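About Prevska

Filed under: Who We Are

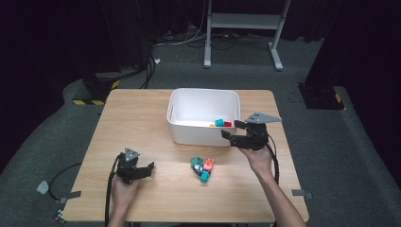
Prevska writes about conferences. Specifically, it writes about the political kind, where several thousand people pay for a lanyard and a tote bag and go home certain the country is either saved or finished. We started in the fall of the year Niamh Ó Riain was sent to two party conventions and a donor retreat in the same month and came back with more notes than any editor would print. Her paper wanted 400 words and a quote from somebody in a hat. She had a legal pad full of delegates arguing over bylaws, and she thought the bylaws were the story. Our newsroom still runs on that idea, and it needs very little furniture to do it: a light wooden table, a dark gray carpet and a white plastic bin with rounded corners will see you through most of an election cycle. The rest is bus fare.

We're a staff of 19. We cover state party meetings, youth summits, county straw polls, platform fights and the kind of breakout session that is scheduled against lunch. Last year we filed from 118 events, left, right and whatever the independents are calling themselves this season. If a group rents a ballroom and passes a resolution, we'd like to be in the back row, near an outlet.

What we do all day

The main product is the Floor Report, which goes out by email the morning after an event. It tells you what was voted on, who spoke against it and how the room took it. We leave the keynote to the networks, who have better lighting.

Behind it sits the Resolution Library, which Aivar Butkienė began as a spreadsheet and now defends like a border. It holds the full text of party resolutions, including the ones that failed, were tabled, or were amended until their sponsors voted against them. Teachers use it. So do campaign staffers, usually to find out what their own side said four years ago.

Kęstutis Jõgi edits. He has banned "energized," "firebrand" and any sentence in which a mood sweeps a hall. Povilas Sepp handles the data desk and the corrections page, two jobs that he says turned out to be the same job. Haf Price joined in September from local radio and runs our student program, which puts college reporters on the floor of their own state conventions and teaches them to read a quorum rule before they tweet about it.

Who pays

Mostly subscribers. The Floor Report costs $40 a year, and the library is free. We also license our event calendar to other newsrooms. We don't take money from parties, candidates or PACs, and we pay for our own badges, including the one that cost $233 and came with a boxed salad.

Our reporters may vote. They may not clap, which has been harder on some of them than others.

Complaints

We get them from both parties, often about the same article. If we have a name, a tally or a motion wrong, write to the corrections page and Povilas will answer, generally within a day. If we have your movement wrong, write anyway. We print a page of reader letters every other week and Kęstutis only trims for length.

Tips about upcoming meetings are always welcome, especially the small ones in hotel basements. Please include the parking situation.

Recent from Prevska

The Rules Committee Met Until 2 A.M. and Then Recessed for Pie
How a Straw Poll Gets Counted
Youth Delegates Want a Shorter Platform
Five Failed Resolutions Worth Reading
Student Program: Apply for the Spring Floor Team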